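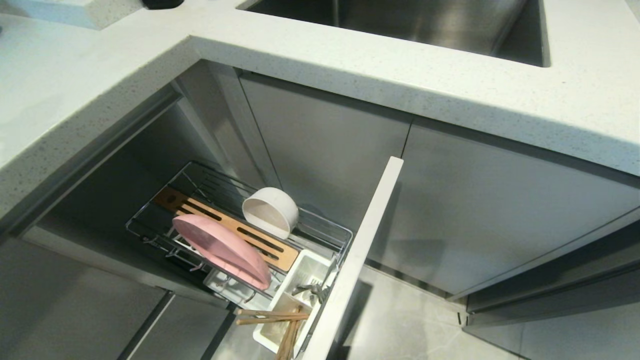 A reader wrote in to ask why I never say anything about limescale, seeing as I bang on about everything else to do with kitchens, and could I please say whether vinegar is safe on everything because her sister-in-law swears it is and she isn't so sure.

Well, your sister-in-law is wrong, I'm afraid, but only a bit wrong, and I was wrong in exactly the same way for years. So this is my hard water page at last. I live in Dumudau, where the kettle furs up if you so much as look at it, and the last letter from the water people put us at 318 milligrams per litre. Anything over 180 or so counts as hard, so you can imagine.

Kettles first

Descale it before it looks bad. I do mine once a fortnight with citric acid, which I buy in a big bag from the home-brew shop for a fraction of what the little sachets cost. One heaped dessertspoon in half a kettle of water, bring it to the boil, switch off at the wall and leave it for twenty minutes. Then pour away, rinse, boil a fresh lot and throw that away too. If your first cup of tea tastes like sherbet you didn't rinse enough.

Vinegar does work in a kettle but the smell hangs about for days, and I once gave my mother-in-law a very strange cup of Earl Grey. Never again.

Taps and spouts

The crusty bit round the end of the tap is the easiest job in the house. Soak a bit of kitchen roll in white vinegar, wrap it round, put a sandwich bag over the lot and hold it on with an elastic band. Go and have your lunch. Half an hour is plenty on chrome, then wipe it off and rinse well. Don't leave it overnight! I did that on a bathroom tap and the shine went in patches. Brass, gold and that matt black finish I wouldn't do at all – just warm water, washing-up liquid and a soft cloth, and dry them every time.

If the water comes out sideways, unscrew the little mesh piece (a rubber jar opener saves your knuckles) and drop it in a cup of citric acid solution. Remember which way up the washers went. I now lay mine out in a line on the draining board in the order they came off.

Sinks

Stainless steel likes being dried, and that's most of the secret. I keep an old tea towel on a hook just for this and go over the bowl last thing at night. For the white film that builds up anyway, bicarb on a damp sponge, rubbed along the grain of the steel and never across it. Rinse, dry, done. Please don't use wire wool, it leaves little bits behind that rust and then you think the sink is rusting.

And never leave neat bleach sitting in a steel sink. My neighbour's went pitted in one evening over some tea-stained mugs.

Worktops, where the vinegar question comes in

Marble and limestone: no vinegar, no lemon, nothing sour whatsoever. It eats the surface and leaves dull marks that won't wipe off. Granite and quartz are tougher but I still keep acids away from them, as it can dull the sealant on one and the resin on the other. For the chalky ring behind the taps I lay a hot, wrung-out cloth over it for ten minutes, then go at it gently with a plastic scraper held nearly flat. An old loyalty card does fine. Then washing-up liquid, rinse, and buff dry.

Laminate doesn't mind a quick wipe of weak vinegar, but keep it off the joins.

Washing machine and dishwasher

Keep the dishwasher salt topped up even if you use the all-in-one tablets, and do check the hardness setting. Ours was on the factory one for three years before I read the booklet, and I'd been blaming the tablets for cloudy glasses all that time. Sorry, tablets.

For the washing machine I run it empty on its hottest wash with 125 grams of citric acid in the drum, every couple of months, and wipe the door seal afterwards. Check your manual first, as some makers would rather you used their own stuff.

The shower head

Same trick as the taps, with a bigger bag. Mine is one of those with rubbery nozzles, so most weeks I only rub my thumb over them while the water's running and the scale pops off. Very satisfying, I must say.

One thing that goes for all of it: never let vinegar or citric acid anywhere near bleach, not even one after the other in the same sink, as it gives off a nasty gas. Bleach on one day, descaling on another, and a good long rinse between. I keep the two on separate shelves so I can't grab the wrong bottle.

Next time it's grill pans, so if you've got a method that doesn't involve an hour of scrubbing, send it in before November and I'll try it on mine.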